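Home Issues Authors Search

3.2 Control labeling in shared kitchens

Residents of the Matos building were asked in May to set a target level on an unlabeled panel. We recorded 651 attempts, with up to 90 seconds allowed for each. Errors were most common among new residents, who tended to turn the wrong control first.
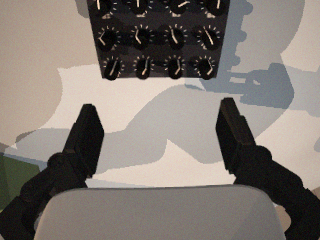

Figure 3. Knob panel with tick marks.

Grouping affected search time more than knob size did. Residents looked for a row before they looked for a position within it. On a panel such as the one in Figure 3, with three rows of four black knobs, the light indicator lines give a setting but do not tell the user which row to try. Baptista's earlier survey reached a similar result.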